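3.2 Surface preparation and reflectance measurements

The test panels were coated at the Lemside site with the two matte wall paints under comparison, Woltach and Wendetti. Each panel received a primer and two finish coats, applied by roller by the same painter, and was left to cure for 8 days before the first reading. Panels with visible roller marks at the edges were kept in the set, as such marks are common in occupied rooms and leaving them out would have favored the slower-drying product.

Diffuse reflectance was read at 37 points per panel on a regular grid. The instrument was zeroed against a white tile before each panel and again after the last point. Where the two zero readings differed by more than the stated tolerance, the whole panel was read again. Tlapale (see Section 2) used a coarser grid, and the values given there should not be compared point by point with ours.

Pale off-white finishes raise a separate problem. A slight tint is hard to judge by eye under even light, and shading across a smooth surface is easily taken for a difference in the coating itself. Figure 4 shows a pale off-white surface with a slight greenish-gray cast, darkening gently toward the lower left. Shading of this kind was treated as a lighting effect in the visual ratings unless the grid readings showed a matching change.
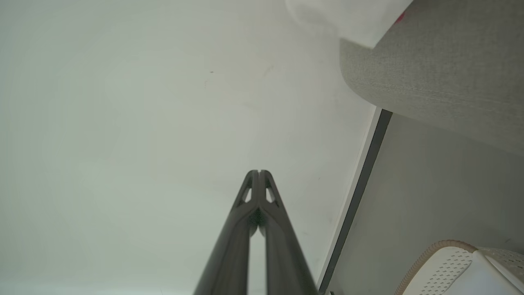 3.3 Visual ratings

Ratings were collected from 7 observers, none of whom had taken part in the painting. Observers stood at a fixed mark and scored each panel for evenness and for tint, in that order. The order of panels was changed between observers using the scheme described by Bañuelos in the earlier Juntunen report. No time limit was set, but a score could not be changed once the next panel had been shown.

Evenness scores were averaged by panel. Tint scores were not averaged – the scale is not linear near its center – and are given as medians throughout. Missing scores were left blank and not filled in.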